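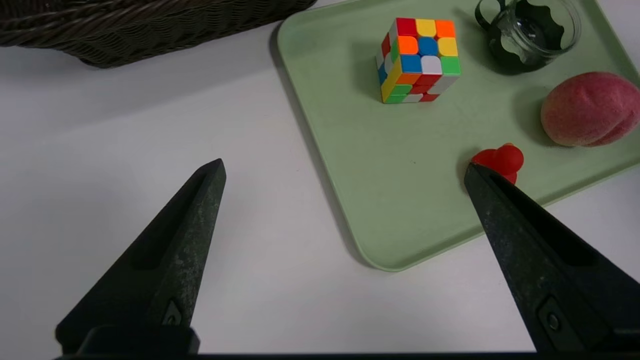
*2 min read*

Moving update, typing fast, the kettle's on and I have maybe ten minutes. So we're in Stisside. Sort of in. The bed is in. The bookshelves are in the hall, sideways, and you have to climb past them to get to the bathroom. Not ideal at 3 in the morning.

The move itself was fine, mostly. Vinwood sent the truck late and then charged me for the extra mileage anyway. Quote was $1565. Guess what I paid. Still arguing. They want the "original signed estimate" which is in a box. Which box? Good question.

Other thing, the water. Everyone warned me about the water here and I figured they were being dramatic. No. It tastes like a swimming pool with pennies in it. Bought a Filtier jug at the hardware store, the big one, and tea is drinkable agian. Coffee still weird. Might be the machine, it got bumped around a lot.
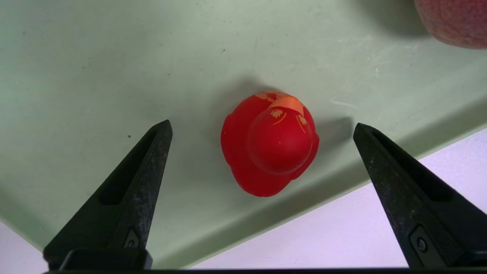 The bathroom is the room I'm most mad about. No window, a fan that sounds like a lawn mower, and tile in a shade of brown I didn't know they made. I can't change the tile, the lease is very clear on that, so it's going to be towels and a shower curtain and that's it. I want color in there. Real color, as red as that rubber duck, little orange flowers on its head and all. Found a curtain close to it online but shipping is 18 bucks, for a curtain, so I'm thinking about it.

Kitchen is better. Good light until four or so. Deep sink. One drawer that won't open and I've decided that's a problem for August. The oven runs hot, burned a whole pan of potatoes the first night and we had toast.

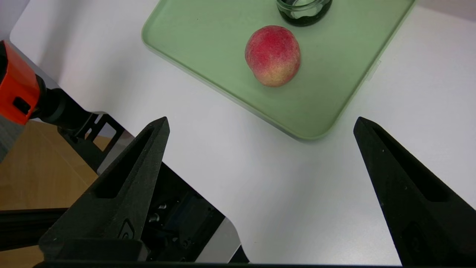
Then there's the deposit on the old place. Have not seen a cent. Slaoui (the managment company, I've complained about them here before) says it takes up to 2 months, and my case number is 3477, and please don't call, use the portal. The portal doesn't load on my phone. I cleaned that apartment for an entire weekend. Inside the oven. Behind the fridge! Took pictures of every wall.

Anyway. Street is quiet. Bakery on the corner opens at six and sells out of the seeded rolls by eight, learned that the hard way. Bus is every half hour, slower in the evening.

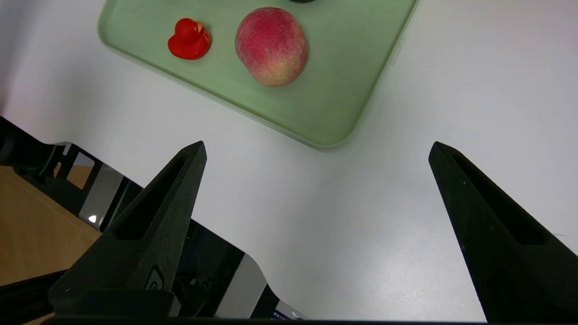

## Still to do

- call Vinwood back, find the estimate first
- lightbulbs for the hall, the small screw kind
- change address at the bank, and the library
- ask about the stuck drawer
- return the borrowed dolly
- get the shelves OUT of the hall

Kettle's done. More when the internet is hooked up properly, I'm doing this off my phone.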